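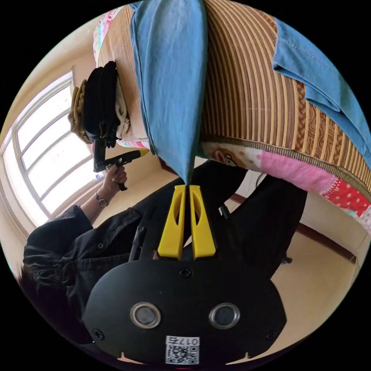 Diary > Restport > May

23rd May

Paweena says if you fold your clothes on the bed as soon as they come in, the whole job takes no time. I gave it a fair go today and I have my doubts. The bamboo mat is nice and flat, I'll give her that, and it's cooler on the knees than the sheet. But a bed is for lying on. By the second blue thing I wanted to lie on it.

She has a method, of course. You pick the cloth up by one corner, let it hang, and the rest is meant to fall straight. Mine falls into a triangle. Orathai swears by the same trick and she learnt it off a video with 946 comments under it, which I don't count as proof of anything. People will write comments under a kettle.

Then there is the pile at the side of the bed, which the method has no opinion on. The black bag has been there long enough that I've stopped seeing it. I asked Paweena where bags go and she said "away". Away where? We have one cupboard and Fongchan's winter blankets are in it until August at least.

Ovidiu wants us to buy one of those Foler drawer sets, 1,000 for the small one and delivery on top. I said three drawers would mean three more places to lose a sock. He said I was being difficult. Perhaps. But Boonmee bought the same set and his shirts are still on the chair, so I'd like to know what he keeps in it.

Pink sheet wants changing, probably tomorrow. The polka dot one can stay, it's the only thing in here that doesn't show creases.

Rice for supper, with the last two eggs. Must ring Mum about the bus.

Last updated: 23 minutes ago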